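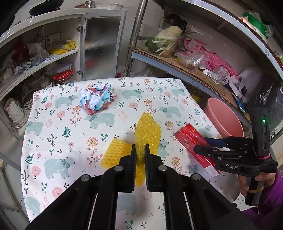

Why did we keep a manual test client around once the automated tests were passing?

Mostly for the small questions that come up while you are still building a thing, when you want to send one request and read the reply before you go to the trouble of writing a proper test for it.

Our project, Lakel, is a little booking service with a REST interface, written over one semester by Jonas Zwahlen and me. We began with a plain folder of saved requests, which we were very fond of (maybe too fond!), and by April it had grown to 135, many of them near copies with one header changed. Two of the endpoints gave us most of our trouble, the one that cancels a booking and the one that moves it to another day, and we must have clicked through those on every single Saturday we worked together.

What helped in the end was giving each saved request a short note with the status code we expected, and deleting it once an automated test covered the same ground.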